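Ticket 934: Wrist camera exposure jumps when gripper opens, Murnesano handheld
Opened by: Bukola Etim
Component: camera / gripper comparison
Priority: normal
Status: fixed, one item left open

Summary

I'm comparing two handheld grippers before we pick one for the November recordings, the Brirberg and the Murnesano. Same camera model on both, same firmware, same bench. The Brirberg gives steady brightness all the way through a clip. The Murnesano pumps: every time the fingers open wide the picture goes dim for a moment and then creeps back up. I love how the Murnesano feels in the hand (the trigger is so light!) so I really want to get this sorted before anyone votes it out.

Steps to reproduce

1. Start a recording with auto exposure on and the fingers closed.
2. Point the gripper down at a pale tabletop.
3. Open the fingers all the way and hold.
4. Watch the preview for a couple of seconds.

Log

9:40 a.m. Reproduced on the first try. Out of 84 short clips, 22 have a dip big enough to confuse the tracker. The Brirberg set has none. Swapped the two cameras between grippers and the dips stayed with the Murnesano, so the cameras are fine.

10:15 a.m. Swapped the USB cable and moved to the other port. No change. Frame timing is clean too, with no drops in the log.

11:05 a.m. Now we're getting somewhere. The fingers are very dark green, and when they're closed they fill most of the metering window, so the camera brightens everything to suit them. Open them over a white surface and the window suddenly has almost nothing but white in it. The Brirberg fingers are light gray, so its reading barely moves.

11:30 a.m. Held the fingers wide open over the pale board for a reference view. The fingers sit toward the two sides and there's bare white between them, right where the meter looks. 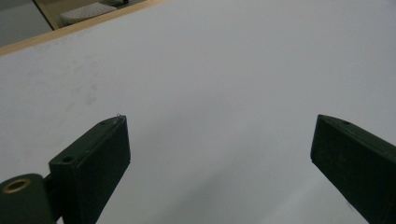

Things tried

Center-weighted metering: worse. The middle is the part that changes most.

Full-field metering: better, but the dip is still visible on a fast open.

White tape on the inner faces of the fingers: worked surprisingly well, but it spoils the grip pads, so I took it off again.

Locked exposure, gain fixed, shutter at 3,000 microseconds: perfect! I ran the open and close cycle over and over and the brightness line in the plot is flat. Dark objects are still readable and the pale board doesn't blow out. Grip tracking picked up every full open.

Reply from Ekpo support

Thanks for the swap test, that saved us a step. Please lock white balance as well, or you may see a color shift in place of the dip. The setting is in the same tab and has to be saved to the profile, otherwise it goes back to auto at power-up.

Follow-up

White balance locked and saved. Power cycled twice and it held both times. Loaded the profile onto the Brirberg too, so the comparison stays fair, and it looks great there as well.

Still open: the locked values suit our bench lights. The Jesorstead room has big windows, so I'll make a second profile over there and attach it to this ticket. Please don't copy the bench one across in the meantime.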